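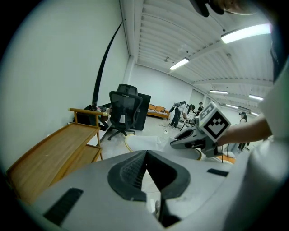 Nandus > Home and workroom > Trolleys and carts

Hurnmont two-tier wooden trolley

£222.00
Item 3000
Price includes VAT. Delivery is worked out at the checkout.

In stock. Usually sent out within 2 working days.

Overview

The Hurnmont is a wooden trolley with two shelves and a push rail at one end. It is meant for rooms that get used for more than one thing: a kitchen that is also the dining room, a study with a sofa in it, a workroom where the tables are always full. It gives you an extra surface you can move to where you are working and push back to the wall afterwards.

There is one handle rail. It stands up above the top shelf, and the bar across the top is rounded, so it is comfortable to hold with one hand or two. The other end has no rail, which makes it easier to slide a tray or a folded blanket on from that side.

Both shelves are open on all sides. Things on the lower shelf can be reached from the front or the back without moving what is on top.

What people use it for

We sell the Hurnmont as a serving trolley, but customers use it for many other jobs. The ones we hear about most often are:

Bedding and cushions. The top shelf takes a pillow lying flat.
Tea and coffee, with the kettle and cups on top and the tins below.
Sewing, with the machine put away and the fabric kept on the trolley between sessions.
Paper and post in a home office.
Plants. Please use saucers, see Care below.
Parcels waiting to be packed or sent back.

It is not a step, a seat or a workbench. Do not stand on either shelf, and do not let children ride on it.

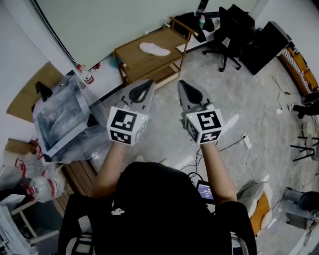
Two-tier wooden cart against a wall, handle rail at the far end, with a swivel office chair to the right.

Where to put it

Along a wall is the usual place. Decide which way round you want the handle before you load it. If the trolley is going into a corner, most people prefer the handle at the open end, where they can get hold of it and pull. If it stands in the middle of a long wall, either way will do.

Leave space for office chairs. A swivel chair with a star-shaped base takes up more floor than the seat suggests, and the feet will knock against the trolley if the two are close together. A hand's width between the chair base and the lower shelf is enough in most rooms.

Pick up leads and cables before you move the trolley. The castors will go over a thin lead but they will not go over a plug or a power strip, and a loaded trolley that stops suddenly can shed whatever is on the top shelf. The same goes for rug edges. Lift the front slightly as you go over, or take the tall things off first.

On smooth hard floors such as tile, stone or vinyl it rolls very easily. On a floor that slopes, put the brakes on even when it is only standing there for a minute. On thick carpet it will move but needs a firmer push, and we would not recommend it for carpet if you plan to move it several times a day.

Details

Type: two-tier trolley
Shelves: 2, fixed height
Handle: one fixed wooden rail with rounded top bar
Material: solid wood, finished with Cassim clear oil
Wheels: four swivel castors, two with brakes
Assembly: needed, tools included
Indoor use only
Guarantee: 3 years on frame and shelves

A drawing with all the measurements can be downloaded from the Documents tab. Please check it against your space before you order, in particular the height of the handle if you want the trolley to go under a worktop. The handle does not fold down and cannot be left off, as it holds that end of the frame together.

The finish

The trolley comes oiled and ready to use. Cassim clear oil leaves the wood light in colour and does not make it shiny. Wood varies from one piece to the next, so the grain on the top shelf may not match the grain on the lower one, and small knots are normal. We do not treat these as faults. Cracks that go through the shelf, or a knot that has come loose, are faults, and we will replace the part.

Light-coloured wood turns a little more yellow over time, faster near a window. If you keep something in the same place on the top shelf for months, you may find a paler patch when you move it. It evens out after a while if the shelf is left clear.

Assembly

The trolley arrives flat in one box. It takes one person less than an hour, though a second pair of hands helps when the lower shelf goes in.

Lay the two end frames on the empty carton so they do not get scratched. The taller one has the handle.
Fit the lower shelf to both ends with the long bolts. Do them up by hand only at this point.
Fit the top shelf in the same way.
Stand the trolley on a level floor and check that it does not rock. If it does, loosen the bolts at the corner that is lifting, press down and tighten again.
Tighten all the bolts with the key.
Turn the trolley on its side and push in the castors. The two with brakes go at the handle end.

After a few weeks, go round the bolts once more. Wood settles a little in a warm room and they can often take another quarter turn. If you have had the trolley since before September of this year, your instruction sheet may show the brakes at the other end. Both ways are safe. The handle end is easier to reach with your foot.

Loading

Put the heavy things on the lower shelf. Light and bulky things, such as pillows, towels or folded clothes, can go on top. A trolley with books on the top shelf and nothing underneath is top-heavy and will tip if it catches on something.

Push from the handle. Pulling the trolley along by the edge of a shelf puts strain on the joints, and they work loose sooner. When you have to take it up or down steps, empty it first and carry it by the frame, with someone at each end.

Care

Wipe with a damp cloth and dry afterwards. For greasy marks, use a little washing-up liquid in warm water. Do not use bleach, scouring pads or spray polish. Polish leaves a film that stops the oil soaking in the next time you treat the wood.

Wipe up spills soon, coffee and red wine above all. Oiled wood will put up with water for a short time but not overnight. Plant pots need a saucer, and the saucer should have felt or cork underneath. Hot pans need a mat.

Oil the shelves once a year, or when they begin to feel dry and rough. Rub in a thin coat with a cotton cloth, wait for the time shown on the tin, and wipe off everything that has not soaked in. Spread used cloths out flat to dry outdoors before you throw them away. Cloths with oil on them can heat up and catch fire if they are left screwed up in a bin.

Hair and thread get wound round the castors. Pull the castor straight out, clear it with a pair of small scissors and push it back in.

Spare parts and extras

Castor, plain
Castor with brake
Bolt set with key
Replacement shelf, top or lower
Cassim clear oil, small tin
Felt liner for top shelf, grey

Spare parts are listed under item 3000 in the parts shop. The shelves of the Plimholm trolley look much the same, but the bolt holes are in a different place and they will not fit the Hurnmont. Castors are the same on both.

Hurnmont or Plimholm?

The Plimholm is the narrower of our wooden trolleys. It has a small lip round each shelf and no raised handle, so it suits bottles, jars and anything else that could roll off. The Hurnmont is better for wide and soft things, and for anyone who will be moving it often. If you mostly want storage that stays in one place, look at the Plimholm first.

Delivery and returns

Standard delivery is to your front door. The box is long and fairly heavy, so please have someone there to help if you need to take it upstairs. We can leave it with a neighbour or in a safe dry place if you tell us at the checkout. Do not let it be left in the rain. The carton is plain cardboard and the shelves inside are only wrapped in paper.

Orders placed by 18th November will be sent in time for standard Christmas delivery, including to the Scottish islands and Northern Ireland. Later orders to mainland addresses are normally fine too, but check the date shown in your basket.

You can return the trolley unused and in its box. If you have put it together and then changed your mind, get in touch before you send it back. We can usually take it, but the refund will be lower if the wood is marked.

Questions we are asked

Can I get it without castors?
No, but the castors pull out, and the trolley will stand on its legs. Put felt pads under them on a hard floor.

Is the lower shelf the same size as the top one?
Slightly shorter. See the drawing.

Can it be painted?
The oil has to be sanded off first or the paint will peel. Painting does not affect the guarantee on the frame.

Do you sell it ready assembled?
Only to collect, and only when there is one made up at the warehouse. Ring before you set out.

Does the handle fit on either end?
No. The two end frames are different, but the finished trolley can stand either way round.

Documents
Assembly instructions
Drawing with measurements
Care sheet for oiled wood

Add to basket
Save for later
Ask about this item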